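Pliladora Market Basket Play Set
Set-up and Care Guide

Section 2: Setting up the basket and the produce

Now that you have everything out of the carton and the packing paper is in the recycling, you can get on with the enjoyable part. Setting up the basket doesn't take long, and you won't need any tools, but we do suggest clearing a bit of table or floor first so nothing rolls under the couch before it has had its first outing.

Before you begin

Wipe your table down and let it dry. Have a soft, dry cloth handy, and keep the small card that came tucked in the lid of the carton. It has your set number on it (the Stikell edition is set 1288), and you'll want that number if you ever write to us for a replacement piece.

Preparing the basket

1. Lift the basket out with both hands, one on each side, holding it under the body of the weave. Please don't pick it up by the rim alone while it's new. The rim is thick and will put up with plenty later on, but the weave likes a day or so to settle after being squashed up in a carton.

2. Turn the basket upside down over the sink or a sheet of newspaper and give it a gentle shake. A few loose bits of strand may drop out. They're left over from the weaving and you can throw them away.

3. Run the cloth around the inside, following the direction of the strands. If you feel a sharp end anywhere, trim it close with nail scissors, or tuck it back behind its neighbour if it's long enough to reach.

4. Stand the basket on a flat surface. If it rocks, press down firmly in the middle of the floor with your palm, then leave a heavy book inside overnight.

CAUTION: Trim sharp ends before a child handles the basket, and keep the trimmings well away from little ones.

Filling the basket

There's no wrong way to fill a basket, of course, and your child will very likely have firm opinions on the matter within minutes. For the first fill, though, we've found this order gives the tidiest result and leaves every colour where it can be spotted.

5. Start with the round pieces. Set the tomato and the dark round fruit down on the floor of the basket, towards one side, with a little space between them.

6. Add the green pepper on the opposite side, up near the rim. It has a blocky shape, so it sits quite happily wherever you put it and helps to stop the rounder things from wandering.

7. Put the yellow piece in next, just below the pepper.

8. Leave the cucumber until last. It's the long one, and if it goes in early, everything else ends up perched on top of it. Hold it by one end and lower it in lengthwise, so it rests across the middle with the smaller pieces to either side.
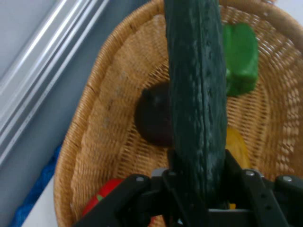 Once it's in, let go slowly and see where it comes to rest. A curved cucumber will sometimes roll onto its side and take a tomato along with it, and that's perfectly fine. If you'd like it to stay put, turn it so the bend follows the curve of the basket wall.

NOTE: The bumps and ridges on the cucumber are meant to be there. Small children enjoy running their fingers over them, and they also give a better grip than a smooth skin would. Dust does like to gather between them, though, so please see the cleaning steps below.

A first game to try

Call out a colour and let your child find the matching piece. With 2 children, have one call and the other fetch, then swap over. Our friends at the Carretero Street playgroup in Zelturton like to play it with eyes closed and shapes in place of colours – the long one is always found first, and the pepper usually comes next.

Cleaning and storage

9. Wipe each piece with a cloth wrung out in warm water and a drop of dish soap. For the cucumber, a soft old toothbrush will get in among the ridges nicely.

10. Dry everything well before it goes back in the basket. Damp pieces left sitting on the weave can mark it.

11. Keep the basket out of strong sun and away from heaters. Light-coloured strands will darken a little over the years even with good care, and many families tell us they prefer it that way.

CAUTION: Don't soak the basket or put it in the dishwasher. If something is spilled in it, blot up what you can, turn it on its side and let it air-dry.

If a piece goes missing, look inside the pillowcases first, then write to us with your set number. Replacement pieces are listed in Section 6.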